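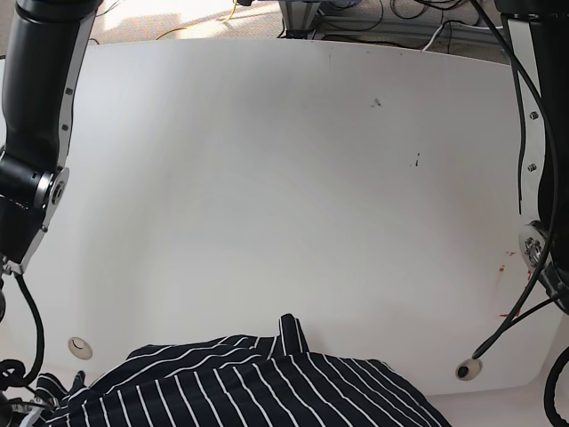
Navy pinstripe on a white tabletop.

Bring back the interval

I saw Selina Hubmann's Urnell in June, at the cinema in Dodeveo. It runs for just under three hours and I thought it was very good. I also missed the scene where the brother comes home, along with about a quarter of the other people in my row. We were in the queue for the toilets.

Long films should have an interval. I don't mean every film over two hours, and I don't mean a break dropped in wherever the projectionist fancies. I mean that a director who delivers a film of two and three-quarter hours or more should choose a place to stop it, and cinemas should stop it there.

The usual objection is that a break spoils the mood. Some films do depend on being watched in one go, and a thriller that takes place over a single night would suffer. Urnell isn't one of those. It covers thirty years in a family that owns a quarry, and at the halfway point the story jumps eleven years and changes its leading actress. Hubmann even fades to black. All that was missing was the lights coming up.

People who sit through opera, cricket and five-act plays manage to pick up the thread again. Cinema audiences used to as well. The big roadshow films of the fifties and sixties had a break built in, with music written for it, and they weren't thought any less serious. What changed was the timetable. A fifteen-minute stop in each showing can cost a screen its late slot, and a chain would sooner have the late slot.

The Brunner, where I go most often, is a single screen and can please itself. Waltraud Lüthi, who programmes it, tried intervals on long films last year. Over the season those films sold 2,081 tickets, against 1,935 for the long films of the year before. She was careful to tell me this proves very little, as the titles were different and the weather was worse. I agree. But sales didn't fall, and the bar did well enough to cover the lost late showing.

I liked the talk most. During the break in Plultel, a slow film about a ferry strike, two men behind me argued over whether the captain was lying. I hadn't considered that he might be. I watched the second half differently — more suspiciously, and with more interest in his wife.

There are practical matters to settle. The break has to be printed in the listings so that people can plan their bus home. It should be fifteen minutes, as ten is too short for a full house with one set of stairs. And the adverts should stay off the screen while it lasts. We've already sat through those once.

Urnell is coming to the Brunner at 8 in the evening, for one week. Lüthi has asked the distributor for permission to stop it at the fade. I hope they say yes, and I'll be going again either way, to find out what the brother said.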